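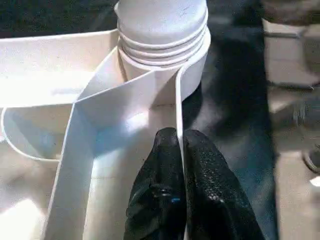 About Avano

Avano collects and prepares demonstration data for teams that teach robots by example. We were founded in Brudport by Razia Bangash and Rafia Shaikh, who had spent several years writing robot programs by hand and had come to believe that most household and workshop tasks would never be covered that way. The company now employs 18 people, most of them operators.

What We Do

A learning system needs to see a task done many times, with the small differences that occur between one attempt and the next. Our operators guide the robots through each task from start to finish while cameras at the wrist and head record what the machine would see. The recordings are then checked, labeled with a short sentence of plain English, and delivered with the joint positions and gripper readings for the same moments.

We accept tasks of modest size: sorting, stacking, opening, folding, assembling, putting away. Clients may send their own objects or ask us to supply them. Each task is written up on a single page before recording begins, and that page states where an attempt starts, where it ends, and what counts as a failure. Failed attempts are kept and marked as such. Several of our clients have asked for them specifically.
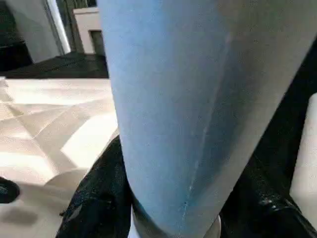

Wrist camera view, with both gripper fingers at a light blue object.

How We Work

Operators complete 90 hours of supervised practice before any of their recordings are delivered. During this period they learn to move at an even pace, to avoid needless corrections, and to stop an attempt when the robot is under strain. Sessions are limited in length, and operators change tasks at least once in each shift.

Every recording is reviewed by a second person. The reviewer may accept it, return it with a note, or reject it. Our catalog of reviewed tasks, known as Ilura, held 814 entries as of December 31, 2019, and is open to clients under a standard license.
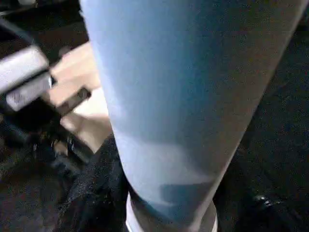

Razia Bangash has often said that the hardest part of the work is variety. In her words, "If every example begins from the same position, the system learns the position and very little about the job." She asks operators to change the starting arrangement between attempts, even when the task page does not require it.

Two Arms and Larger Objects

Work with two arms makes up a growing share of our program. It began in October with a request from Afridi, a client interested in furniture handling, and has since become a department of its own under Rafia Shaikh. The two arms must share a load without pulling against each other, and the operator must decide which will lead at each step.

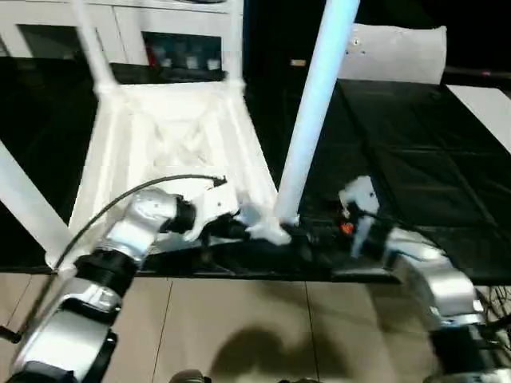
Labeling for two-arm tasks follows stricter rules than for single-arm tasks. The reviewer records the contact made by each gripper separately, together with the part of the object being touched. For a white chair lying on its back, with both grippers near the base of the same raised leg, a label reading "hold chair" would be returned to the operator. The label must name the leg and state what each arm is doing there. Clients have told us that this level of detail shortens their own preparation work considerably.

Our People and Premises

Our operators come from many fields, including tailoring, nursing, and machine repair. No background in programming is required. We maintain 16 recording stations in Brudport, and new operators are paired with an experienced colleague during their first weeks.

Working With Us

Inquiries about new collections, access to Ilura, or employment may be sent to the Brudport office through the contact form. Please include a short description of the task, the type of robot to be used, and the date by which recordings are needed.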